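Brush racks and brush care: the questions I get most

I teach beginner calligraphy out of my front room under the name Panyasiri, and the same questions land in my inbox every September when new students sign up. So I typed up my answers. If yours isn't covered, write to me!

Do I really need a rack?

For your first month, no. A jar and a towel will get you through. But once you own a couple of brushes you like, please hang them. Water left in a brush sitting tip-up in a jar creeps down into the ferrule, the glue softens, and then one day the whole head slides out in your hand (ask me how I know). Hanging tip-down lets the water go where it should.

Which kind should I get?

I'm fond of the old gate shape, two turned posts with a bar across the top and dragon heads on the ends. It's a bit much for some people and I love it. The plain ones work just as well. What I'd look at is the pegs: you want a row of them along the underside of the bar, with enough room between brushes that the tips don't touch.
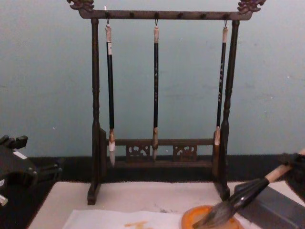
Height matters more than folks expect, too. Long-handled brushes need clearance, so measure your longest one from loop to tip before you order anything. I paid $45 for a rack once without doing that and ended up giving it to my sister for necklaces.

How do I wash a brush before hanging it?

Cool water, no soap, and keep going well past the point where you're bored. Press the hair gently against the side of the bowl, let it go, press again. When the water runs clear, squeeze it lightly with a paper towel, shape the tip with your fingers and hang it up. Don't use hot water. Don't leave it soaking while you answer the phone, either - I've done it and I was sorry.

My brush has no loop. Now what?

Some come without one. You can tie on a bit of thin cord and put a dab of craft glue under it. Let it set overnight.

Will a wooden rack get dusty?

Oh yes, especially the carved bits. Openwork panels collect fluff in every little curl. I use a dry makeup brush, the big fluffy kind, and then a barely damp cloth for the posts. No furniture spray, please, it ends up on the felt and then on your paper. 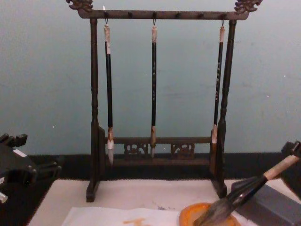 Rattana Srisuk wrote in to say that a cotton swab gets into the carving better than any brush, and that she takes all her calligraphy brushes off first so the lint doesn't stick to the hair. Good point, and I've started doing the same.

Can I put the caps back on?

The little plastic tubes they ship in? Toss them. A damp brush in a tube grows mildew, and pushing the hair back in bends it.

Does it matter where the rack stands?

Keep it out of direct sun and away from the heater. Mine lives on the felt, pushed back far enough that my sleeve doesn't catch it.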